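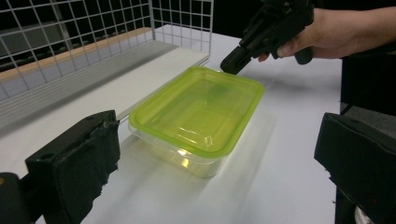

Leftovers: A Field Guide for the Mildly Ashamed

Posted by Mwanaisha Owino, 23 October 2024

Every refrigerator has a back row, and the back row is where rice goes to retire. I have lived in my apartment in Gesholm long enough to have thrown out a lot of rice, and these are the habits that have cut down on the funerals.

Use see-through boxes. An old margarine tub is a fine, thrifty thing until you own six of them and one has margarine in it.

Match the lids before you put the food in. Doing it afterward, with soup, is how I met my downstairs neighbor.

Get rice and pasta into the fridge soon after dinner. Spread them shallow so they cool fast. A deep box of hot rice stays warm in the middle for hours, and it isn't doing anything nice in there.

Label with masking tape and a plain pen. Write the day it was cooked and what it is. "Sauce" does not count as what it is. I found one last March marked "good stuff" and we will never know.

Tomato stains: rub a little cooking oil around the empty box, wipe it out with a paper towel, then wash with dish soap. Leave it on a sunny windowsill for an afternoon. If it's still orange, it is now the tomato box. Congratulations to both of you.

Smells: fill with warm water and two spoonfuls of baking soda, leave overnight, rinse. Onion takes two nights. Fish takes a new box.

Store lids upright in a dish rack inside the cupboard. Mei Ruiz-Ortega told me this years ago and I ignored her until an avalanche got me on the foot.

Freezing soup? Leave an inch at the top. It will want the room, and it will take it from the lid if you don't offer.

Anything in the freezer without a label gets eaten on the last night of the month. House rule. We have had gravy for dinner twice.

Next time: what to do with half an onion, besides wrap it up and forget it.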